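Whiteboard cleaning and bench tidy, back room
June, started 9:40

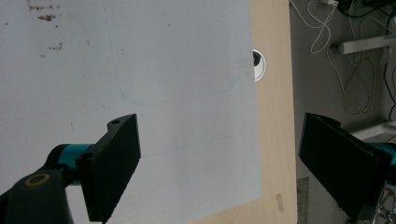
Entry by the bench technician, Rutherford workshop

Board is lying across the bench on the grommet side. I want to get it back into use before the Plokano drawings come over, so today is cleaning tests and a start on the cables.

State of the board before I touched it: three groups of small brownish stains up by one corner. The one nearest the edge is a short streak of specks and looks like rust. Next to it a darker blotch, then a fainter lot of specks. One thin blue marker line across the middle in a long curve, faint. Gray smudges and scuffs over the rest, more of them toward the grommet end.

The surface is matte, so I went easy. The last board we had in here was glossy and took a hard scrub without showing it. On a matte one you can polish a shiny patch into it and then the patch is there for good.

9:55 - Dry microfiber first, whole board. Took off dust and some of the lighter gray. Blue line unchanged. Stains unchanged.

10:05 - Warm water and a drop of dish soap, wrung-out cloth. Gray smudges mostly gone. The scuffs are a different thing from the smudges and stayed put. I could feel two of them with a fingernail, so they are in the surface and I am leaving them alone.

10:20 - Blue line. Tried the old trick of drawing over it with a fresh dry-erase marker and wiping while wet. Worked on the first half of the curve and left a ghost on the second half. Went over the ghost with isopropyl on a cotton pad and it came up in two passes. Pad was blue after the first pass, clean after the second. Rinsed the area with plain water so the alcohol residue doesn't make the next marker bead up.

10:45 - Brown stains. Isopropyl did nothing to any of them. Soap did nothing. Baking soda paste on the faintest group, left on for the length of a coffee, wiped off with a damp cloth: lighter, still visible if you know where to look. Same on the streak by the edge: no change that I'd swear to. Did not try it on the dark blotch yet.

My guess is that the streak is from something steel left standing on the board damp, a can or a clamp foot. The other two groups could be the same or could be coffee. If it's rust, a little lemon juice should shift it, but I want to try that on the back first. There is a bottle of Clivudo cleaner under the sink and the label says not for coated surfaces, so that one stays under the sink.

11:10 - Moved on to the bench while the board dried. There is a small brown mark on the wood, well down from the grommet. Wiped with soap and water, then with the alcohol pad. No difference. Too small to bother with. Pale tops like this one show everything and I'd rather have a mark than a bleached ring.

Cleaned round the white grommet with a cotton swab. The rim had a line of gray dirt where it meets the top. Nothing is routed through it at this end and it should be. Half the cable mess on the floor could come up that way.

11:30 - Floor. White cables in a heap of loops beside the bench, with several black ones mixed in. Unplugged what I could trace and pulled the white ones out first, as they are thin and knot around the black ones if you pull those. Coiled each one over-under and put a hook-and-loop tie on it. Ran out of ties before I ran out of cables. The Traromo order has a bag of them on it, so the rest can wait, laid out straight along the wall.

Put a tape flag on each black cable at both ends before moving it. Please leave the flags on until they are all back in place. Last time somebody took them off early and it cost us an afternoon.

The white pipe or rod with the gray end cap was lying in with the cables. Stood it in the corner behind the door. If it belongs to a job, take it. If it is still there at the end of the month it goes in the scrap bin.

The ruler or scale stays on the bench. I know it gets in the way, but every time it goes in the drawer it ends up in another room.

12:15 - Checked the board dry, from a low angle against the window. Line is gone. Smudges gone. Scuffs still there, no new shiny patches. Streak and blotch still there. Wrote on it with black and with red in the cleaned area, waited five minutes, wiped: both came off clean with the felt eraser.

To do
- lemon juice on the back, then on the streak if the back is fine
- paste on the dark blotch, longer this time
- cable ties, then finish the white cables
- bring the power leads up through the grommet
- two wall anchors for the board, the old holes are too wide
- don't stand anything metal on it in the meantime

Cotton pads are down to the last few. Added to the list by the door.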